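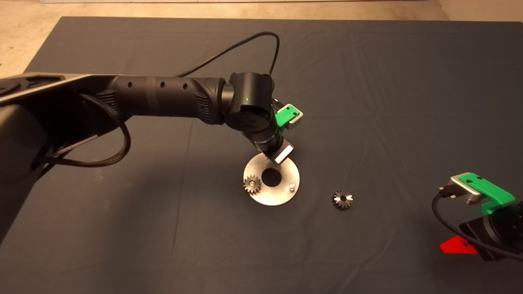

Gear assembly station, left arm positioned over the steel plate. Spur gear on the plate, bevel gear on the cloth to the right.

Notebook entry, Wednesday, Paritz cell
Entered by: Odair Bezerra
Reviewed by: Sushil Dubey

Purpose of session: to determine whether the revised pose estimator in Skastum may be used for peg localization without the manual offset table. The offset table was introduced in February as a temporary measure and has remained in the configuration since then.

Software state: Skastum build 1224 on the control computer. Planner settings are as recorded in the previous entry, except that the approach height for the left arm has been raised by 39 mm. The bimanual collision check is enabled for all runs. Logging is at full rate.

1. Plate detection. The estimator fits a circle to the outer rim and a second circle to the central hole, then takes the plate center from both. Under the overhead light the metal returns strong highlights, and the rim fit shifts toward the bright side. The hole fit is steadier. The weighting has been changed so that the hole dominates whenever the two centers disagree. Log 1015 contains the comparison.

2. Peg localization. The pegs are short and occupy very few pixels from the head view. A peg near the rim is at times merged with the rim highlight and dropped from the candidate list. Mr. Dubey proposed searching only within a ring between the hole and the rim, with the outer limit drawn slightly inward. This was implemented as a parameter and not as a fixed value, as the Bernon plates have a different hole diameter.

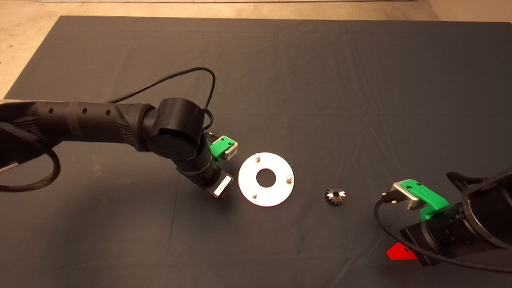

Both arms at the disc, three pins upright. Bevel gear between the disc and the right gripper.

3. Arm assignment. The planner assigns each part to the arm with the shorter joint-space path. For a part lying to the right of the disc this should favor the right arm, but the cost term for wrist rotation reversed the choice in log 3157. The term was inherited from the Msimang configuration and is too heavy for this layout. It has been halved pending a proper review.

4. Cloth. Creases in the fabric produce short false edges. The present edge filter removes most of them – the remainder are rejected by the circle fit and do not reach the planner.

Open items:
The gear classifier still relies on rim appearance and should be given the side profile as well. O.B.
Unit test for the ring search, with the peg close to the rim. S.D.
The offset table stays in the repository but is no longer loaded at startup. Colleagues who need it must set the flag by hand and note this in their entry.
Confirm that the raised approach height does not lengthen the left arm path on the Bernon plates.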